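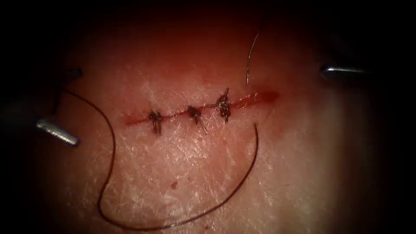

4. Running a stitching session on the Kisetti

People keep asking me if the Kisetti will hem curtains or sew buttons back on at the shop. Not yet! It closes a straight cut with single knotted stitches, a person at the controls, and that's already plenty to set up (I've done it in Fudbridge and again in Birnska, and I still read my own notes).

4.1 Bring both arms in from opposite sides and keep the tips up off the tissue until you've checked your scale setting. I like 2.

4.2 Pull through enough thread before the first knot. A big loose loop is fine, just keep it away from the line you're closing.

Note: leave short tails on each knot. If you trim too close you'll be redoing it, ask Akash Rawat.

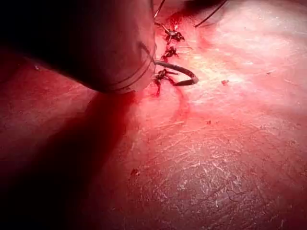 Can I leave it to run by itself while I do something else?

Stay at the controls the whole time. The automatic mode handles simple moves between points, but it doesn't tie knots and it won't notice a tangle.

4.3 Turn the curved needle slowly, following its own arc. Shoving it straight is how they bend.

Caution: the wrist view is very close up, and the shaft throws a big dark shadow. Check the other view before you move toward anything you can't see clearly.

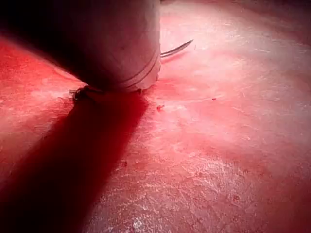
4.4 Park both arms, then save the session log. Give it 50 seconds to finish writing. If you get error 3954, go back to section 2 and home the arms again.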